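Sondum Suture Practice Gallery - Closing a Long Incision

The pages in this gallery cover basic closure of a straight, narrow incision. Notes follow the Driretti course handout, second printing, with the stitch names used there. Page updated 25 Aug 2019.

Black thread is easy to follow against a pale surface and is the default for the first exercises. Bite depth and spacing are set before the first throw and kept the same along the full length of the cut. The needle is held past the midpoint of its curve and enters square to the surface.
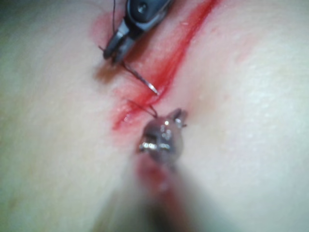
Spacing matters more than speed at this stage. The Rillidon log sheet has 149 lines, one line per stitch, and 139 of them must be filled before moving to the next unit. Stitches that are removed and placed again get their own line. Tails are trimmed to one length, though the handout allows longer tails on the first 2 sheets.

Colored thread comes in with the April unit. Green and black on the same seam make it easier to tell one set of stitches from the next when the work is graded. Grading is done out of 100, with marks for spacing, edge match and knot security. The Ó Dubhghaill scale is used for edge match only - see the separate page.
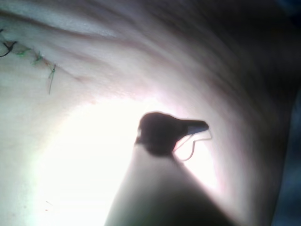

Three green stitches and a dark thread loop along the seam, upper left.

Next page: knots and tail length.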